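Outdoor robot procurement

Outdoor robot procurement is the planning, budgeting and purchase of mobile robots meant to work in the open, such as patrol, delivery and inspection units. It differs from indoor purchasing mainly in the share of money set aside for weather protection, sensor upkeep and site trials.

Site survey

Buyers usually begin with a survey of the route in poor weather. Paving, curbs, standing water and lighting are recorded before a model is chosen. 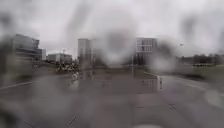

Paved route in wet weather, seen through droplets.

A survey done only on dry days tends to understate cleaning costs. The Narkport plan, drawn up by Chidubem Etim, called for runs in May and again in late summer.

Budget items

The purchase price covers the base unit and charger. Camera covers, spare batteries, training and software are often quoted separately. In the Narkport plan a replacement camera cover was listed at $400 and a yearly service visit at $1,280. Lens wipers and air nozzles are options on some models and cannot always be added later.

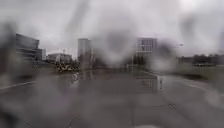
Water on the view, with buildings reflected in the pavement.

Leasing spreads the cost but may exclude damage from water. The supplier Zorlow offered Narkport a lease at $870 a month, with cleaning left to the customer. Ogundipe quoted $1,355 with cleaning included.

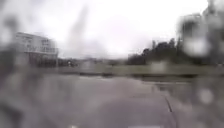

Contracts normally state who pays for downtime. Tanko Lawal, who reviewed both offers, advised that hours lost to blocked cameras be logged apart from mechanical faults.

Acceptance trial

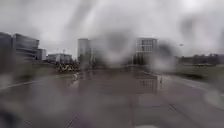
An acceptance trial is held before final payment. The test route should include the features that a wet camera handles badly. Short pale posts at the far edge of the pavement, a curved curb beside grass and puddles that mirror a building's windows all belong on such a route. Results are compared with the supplier's stated limits.

See also: Grokar (fleet planning software); Service contract; Site survey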